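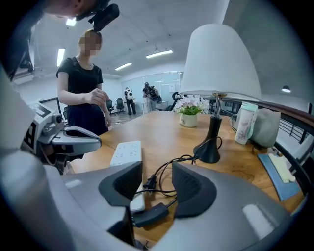 Lindivon, the office furnishing and workplace services firm, today published the results of its summer desk review, and the company is the first to say that it does not think much of most desk-tidying advice, including some of its own. The review looked at 2082 desks in shared offices, home offices and study rooms, and asked the people who use them what gets in their way. Clutter in the usual sense came well down the list. Cables came first. A wooden desk with a white power strip lying on top of it, black cables looped between the strip and the foot of a table lamp, and a pot of artificial flowers next to the lamp stem is a fair picture of what the reviewers were dealing with. The flowers take up very little space. The cables take up the middle of the desk.

"The industry has spent years selling people boxes to put their pens in," said Sverre Solberg, head of workplace products at Lindivon. "We sold plenty of them. I would like to see some proof that a pen box ever gave anybody back a usable desk. The power strip is sitting where the work should go, and we keep offering people a nicer tray."

PEN BOXES, TRAYS AND OTHER DOUBTFUL CURES

The company's own catalog does not come out of the review well. Lindivon has for years recommended a "clear desk kit" of organizers, risers and drawer inserts. Among people who had bought such a kit, almost 16 percent said they could no longer name everything that was in it. Many had moved the parts onto a shelf, where they were holding nothing.

The reviewers were also skeptical of the advice to clear a desk completely at the end of each day. People who tried it reported that they put the same things back every morning in the same places. A water bottle, a lamp and a pad of sticky notes are in use all day, and the review found no benefit in asking anyone to hide them overnight.

Lindivon will stop selling the clear desk kit at the end of August. Existing stock will be sold as separate pieces, without the claim that they save time.

WHAT THE COMPANY IS OFFERING INSTEAD

In place of the kit, Lindivon is introducing Stamik, a plain under-desk shelf for power strips. It has 2 parts, a shelf and a bracket, and it fastens to the underside of a desk with screws. There is no app, and the company does not plan one. A version that clamps on, for desks that cannot be drilled, is still being tested and will not go on sale until it stops slipping. The first batch slipped.

Stamik will not suit everyone. Desks with a deep drawer under the top have no room for it, and it should not be fitted over a radiator. People who plug and unplug things many times a day may prefer to keep the strip within reach, and Lindivon says they should. For those desks the company suggests moving the strip to the back edge, unplugging any adapter that has nothing attached to it, and leaving the rest alone. All of that can be done without buying anything.

"I was asked to write a guide with a long list of steps and I couldn't fill it," said Tyra Sjöberg, who led the review. "You find out what each cord belongs to. You take away the ones that don't belong to anything. After that you are mostly moving things around to feel better, which is fine, but please don't pay us for it."

Sjöberg is equally cool on cable sleeves, the fabric tubes that bundle several cords into one. In her view they look good on the day they are fitted and become a nuisance the first time a single cord has to come out. Lindivon will go on stocking them, with a note to that effect on the product page.

ON LAMPS AND PLANTS

One section of the review deals with things that tidying guides commonly tell people to remove. Table lamps with wide shades are a regular target, as are small plants, real or artificial. The reviewers could find no complaint from the people using the desks that would support this. Several respondents said the lamp was the only object on the desk they had chosen themselves. Where a lamp was a problem, it was the cord that caused it, trailing across the work surface to reach a strip on the wrong side. Swapping the two over usually fixed it.

LIMITS OF THE REVIEW

Lindivon would like readers to treat the findings with the same doubt it has tried to apply to its own products. Respondents were customers or former customers, and people who buy desk organizers may not be typical of people who own desks. The answers were not checked against a visit in most cases. No attempt was made to measure whether anyone worked better at a tidier desk, and the company makes no claim that they do.

AVAILABILITY

Stamik goes on sale in August through Lindivon and through the retailers Pradari and Bahrami. Screws are included. A screwdriver is not. The full review, including the sections that are critical of current Lindivon products, can be requested free of charge from the company's press desk, and printed copies will be kept at the Lindivon showroom for as long as they last.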